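Jury duty, day two (sort of)

Quick one before bed. Got the summons back in November, 519 of us on the list apparently, and I figured I'd sit in a hallway for a morning and go home. Nope. Picked. Seat 3.

The case is over now so I can talk about it. Guy charged with possession of stolen goods, mostly copper pipe and a generator, out of a storage unit in Tirnside. Value had to be over 2000 dollars for the bigger charge and that was the whole fight. Hours of it. What is a used generator worth. Nobody in that room wanted to be the one to say.
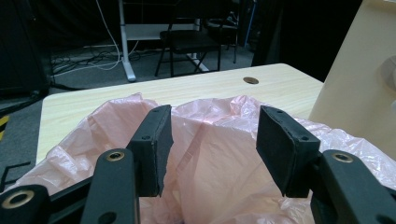

The defense lawyer, Magnus Dalgleish, was good. Slow talker. Kept asking the deputy who had keys to the unit and the deputy kept flipping thru his notes. Two other people had keys. That hadn't come up before lunch and you could feel everybody sit up a bit.

Lunch was 15 minutes, by the way. Vending machine crackers. Parking at the Grultside lot not covered, they say they mail you a check. 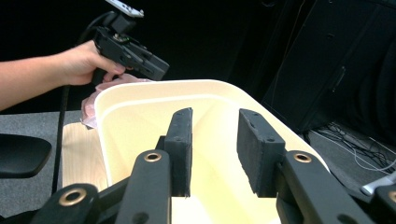
Anyway we went back in around four and it was quicker than I expected. Not guilty on the felony, guilty on the small one. One woman wanted to go over the receipts again so we did, fine, she was right to ask. The pawn shop one from Farquharson had the wrong date on it and I'd missed that completly.

He looked at the floor the whole time they read it. I keep thinking about that. No idea what he gets, sentencing is later and they don't call you.

Back to work tomorrow, 140 emails probably. If anyone's been on a longer one tell me how you slept.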